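法人概要

ケレッティ教育財団について

ケレッティ教育財団は、幼児期の遊びと学びに関する調査、教材の貸与、ならびに保育者の研修を目的として設立された法人です。当財団は、乳幼児が身近な物に触れ、試し、繰り返す経験を生活の基礎と位置づけ、家庭、保育所、幼稚園および地域の子育て支援施設に対する継続的な支援を行っております。

設立の経緯

当財団の前身は、ボカチ地区の幼稚園教諭が始めた玩具の共同利用の取り組みです。当時、各園がそれぞれ購入できる教材には限りがあり、近隣の園の間で積木やはめ込み遊びの教材を融通し合うことが慣例となっておりました。この慣例を制度として整え、貸出台帳と補修の手順を統一したものが、現在の教材貸与事業の原型です。その後、ティルマン文庫から児童図書の寄託を受けたことを機に法人格を取得し、事務局をボカチ館に置きました。

法人化にあたっては、利用園からの会費のみに依存しない運営を基本とし、基本財産の運用益、賛助会員からの会費および個人の寄付を財源としております。会計の状況は毎年度の事業報告書において公表しております。

基本理念

子どもの遊びは、大人が定めた成果のための準備にとどまるものではなく、それ自体が尊重されるべき活動であると当財団は考えます。教材の選定および研修の内容は、この考えに基づいて定めております。特定の教育法または製造者を推奨することはいたしません。各園の保育方針を尊重し、その方針に沿った教材の組み合わせを提案することを職員の務めとしております。

また、障害のある子ども、日本語以外の言語を家庭で用いる子ども、長期の療養を要する子どもについても、等しく遊びの機会が確保されるよう努めております。貸出教材の説明書には、平易な日本語による版を併せて用意しております。

事業の内容

一、教材貸与事業

登録園および登録家庭に対し、木製玩具、型はめ教材、布製教材、楽器および児童図書を貸与しております。貸出用の教材組は200組を備え、対象年齢と遊びの種類により区分しております。貸出期間は原則として6週間とし、次の予約がない場合に限り、1回の延長を認めております。

返却された教材は、ボカチ館の整備室において点検、清拭および欠品の確認を行います。塗装の剥離、角の割れ、部品の緩みが認められたものは貸出を停止し、補修または廃棄の別を整備担当が判定いたします。型はめ教材については、対となる部品の有無を台帳と照合し、欠けがある場合は次の貸出に供しません。
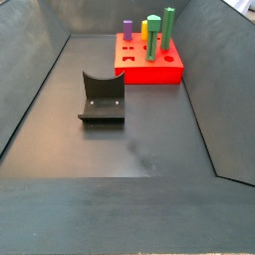
型はめ遊び用の赤いブロック

二、研修事業

保育者および保育者を志望する学生を対象として、年間を通じて研修を開講しております。課程は、乳児の感覚遊び、幼児の構成遊び、絵本の読み聞かせ、保育環境の整備および保護者との連携から成ります。修了者には修了証を交付いたします。前年度の修了者は87名でした。

講義に加え、協力園における観察実習を必修としております。実習では、子どもの行動を評価の言葉を用いずに記録することを重視し、記録の書式には当財団が定めたスタトウ式記録票を使用いたします。この記録票は、子どもが手に取った物、遊びが続いた時間、周囲の大人の関わりを時系列で記すもので、協力園からの意見を受けて改訂を重ねてまいりました。

三、調査研究事業

教材の利用状況および家庭における遊びの実態について、登録家庭の同意を得たうえで調査を行っております。調査の結果は紀要として刊行し、ボカチ館の閲覧室において自由にご覧いただけます。個人が特定される情報は公表いたしません。

四、相談事業

教材の選び方、きょうだいで年齢差のある場合の遊び方、玩具の衛生管理等について、電話および面談による相談をお受けしております。相談は無料です。発達に関する専門的な判断を要する内容については、地域の相談機関をご案内いたします。

施設の概要

ボカチ館は、当財団の事務局と貸出窓口を兼ねる施設です。1階に貸出窓口、閲覧室および授乳室、2階に研修室と整備室を設けております。閲覧室の床は靴を脱いでご利用いただく仕様とし、乳児を伴う来館者のための区画を分けております。段差のある箇所には手すりを設置し、車いすをご利用の方は北側の入口からご入館いただけます。

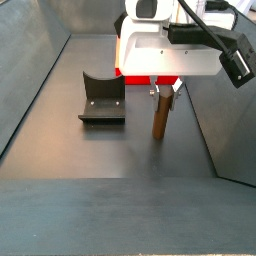 遊びの空間の色彩と明るさについては、研修課程「保育環境の整備」の中で独立した単元を設けております。床や棚の色は、そこに置かれる教材の見え方を大きく左右するため、受講者は自園の保育室を対象として、教材と背景の色の対比を点検する課題に取り組みます。濃い灰色の床を灰色の壁が囲むような彩度の低い空間であっても、つやを抑えた床面には光の当たり方によって淡い反射が生じ、中央が明るく隅が暗く見えることがあります。単元では、こうした明暗の差を踏まえた照明の配置と、低い位置にある子どもの視線からの確認方法を扱います。あわせて、床と壁の境目の清掃、収納棚の高さ、避難経路の確保についても講義を行っております。

運営の体制

当財団には、評議員会、理事会および監事を置いております。理事会は代表理事タビオン・フェレイラの招集により開催し、事業計画、予算および規程の改廃を審議いたします。日常の業務は事務局長の下に置かれた貸与係、研修係、調査係および総務係が分掌しております。

教材の選定は、現職の保育者、作業療法士および図書館司書から成る選定会議が行います。選定の基準は、安全性、耐久性、修理の可否および多様な遊び方への対応とし、新たに採用する教材については、協力園において試用期間を設けております。選定会議は毎年12月に翌年度の採用教材を決定し、登録園に一覧を送付いたします。

個人情報および安全に関する方針

当財団は、登録園、登録家庭、研修受講者および相談者の個人情報を、各事業の実施に必要な範囲に限って取り扱います。第三者への提供は、法令に基づく場合を除き、本人の同意を得て行います。館内における写真撮影は、他の来館者が写らない範囲でお願いしております。

貸出教材の使用中に破損または事故が生じた場合は、使用を中止し、速やかに貸与係までご連絡ください。通常の使用による破損について、弁償を求めることはありません。

ご支援のお願い

当財団の事業は、多くの個人および団体の皆様のご理解により支えられております。賛助会員は100の個人および団体にご登録いただいており、会費は教材の購入と補修、ならびに研修受講料の減免に充てております。児童図書および玩具の寄贈につきましては、保管場所と安全基準の都合によりお受けできない場合がございますので、事前に総務係までお問い合わせください。

登録、研修の受講および見学のお申し込みは、ボカチ館の窓口または郵送にて承ります。申込書は窓口で配布しております。

2020年6月7日改訂
ケレッティ教育財団 事務局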